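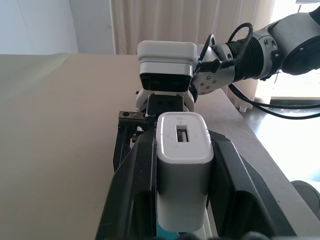
Which arm should let go first when two arms have been stopped during a shared task?
The arm that is not bearing the load opens first, on the operator's command. The second arm stays closed until the cell lead has confirmed a clear path.

Ticket 2889 – Murkside bench cell
Raised by: Lerato Fourie
Assigned to: Glenys Whitcombe
Priority: normal
Status: closed

Reported
The pause command was accepted by one arm only. The other continued for 620 ms before holding position. The site rule requires both arms to hold together.

Log
09.10 Task suspended. Operators reminded that hands must remain outside the marked area while either gripper is closed.
09.35 Controller settings compared with the Pearce handling standard, section 58. The pause signal had been assigned to a single arm.
10.20 Setting corrected and approved by Aroha Rutherford.

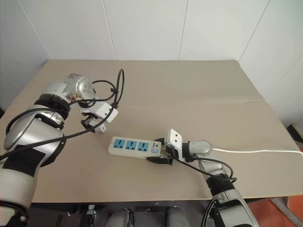 Fig. 2 – Right gripper closed on the plug, left gripper open.

11.05 Pause test repeated with both arms. Hold times within the permitted limit.

Action required
Any change to pause settings must be recorded on the cell sheet and signed by a second person before work resumes. Mains parts are to be isolated at the wall before anyone reaches in.

Closed by G. Whitcombe. Copy to Alby McKinnon.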